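About Vondik

Vondik runs the meal preparation and tray return lines at Drultstead and Fajardo. The two sites employ 74 people and handle 1,974 trays per shift. We were set up to do contract kitchen work by hand, and most of it is still done that way.

Automation began at Drultstead in July with the Navus cell, which covers 3 stations: dish loading, oven loading and rack return. Each station uses a two-finger gripper. Dishes are held at the rim or base, and grip force is set per dish type. There are 349 dish types on file. New ones are added by line staff, who demonstrate the grasp by hand and then approve or reject the stored setting.

The jobs on the line have changed. Loaders used to repeat one reach for a full shift. They now rotate between setup, inspection and fault clearing, and each rotation is logged for pay grading. Two grades were added for this work. Training is paid and takes place during normal hours. Portioning, allergen checks and final sign-off remain manual tasks at both sites.

Any operator may stop a cell without giving notice to a supervisor. Restart requires a second person. Stop records are open to all staff and are reviewed at shift change by Bello Onuoha, who manages operations at Drultstead.

Questions about placements or site visits go to the Fajardo office.

Page last revised 10th January.
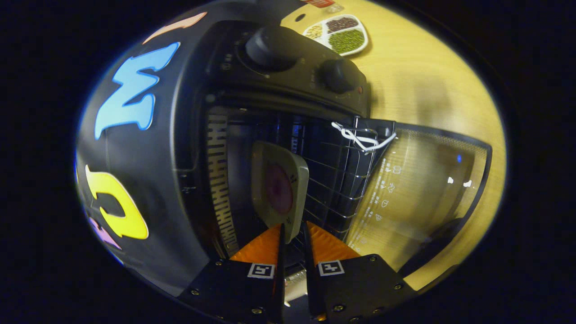
Morena Pellegrini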